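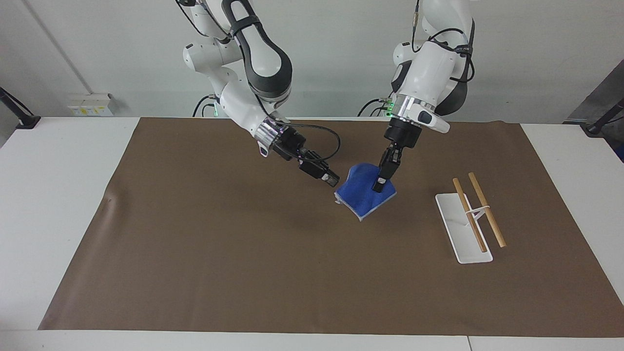
两条机械臂在铺着牛皮色纸的台面上处理一块蓝布,旁边是托盘和一副带连接夹的木棒。

Nekerness后场布草间:叠布工位启用双臂设备

Traltinport配餐中心的布草间从九月起多了一个双臂工位,由Skotberg负责安装调试,内部项目名叫Pringle。目前安排的活儿有两类:把洗好的小方布理平、对折、码齐,以及把儿童餐具摆进托盘。

先说对大家排班的影响。布草间每天要处理2,000块方布,以前全靠手工,早班通常两个人从开工叠到午饭前。现在叠布由设备先做一遍,早班仍然是两个人,一人看工位,负责上料、收料和处理卡住的布,另一人转去做分拣和破损检查。岗位数没有减少,工时和班次津贴照旧。

变化最大的是手上的动作。老同事都知道,叠一上午布,手腕和肩膀最吃力。看工位的人弯腰和重复翻折少了,但要站着留意设备,时间长了也累,所以这个岗位每两小时轮换一次,轮换表贴在布草间门内侧。

设备还不算快。软布团在一起的时候,它要先找到一个能捏住的地方提起来,再找布边,这一步比人慢不少。厚布和带毛边的布容易夹到两层,遇到这种情况请按暂停,把布取出来放进手工筐,不要伸手到两臂之间去扯。台面上的纸起皱或者移位也会影响定位,交班前请看一眼,该换就换。

餐具托盘这部分还在试,摆好的托盘一律由人复查后再出库,复查记录写在原来的交接本上,不另设表格。

培训分批进行,每批8人,内容包括启停、清料、暂停后的恢复,以及哪些布不要上机。没有排到的同事暂时不用操作这个工位,但可以在旁边看。夜班的培训放在接班前,时间计入工时。

有几位同事问到以后洗碗间会不会也装。目前没有这个安排,Skotberg的合同只包括布草间这一个工位。冬季菜单上线后会再看一次产量和返工情况,结果登在本通讯上。

对轮换表有意见的,请直接写在表旁边的空白处,或者交给当班组长。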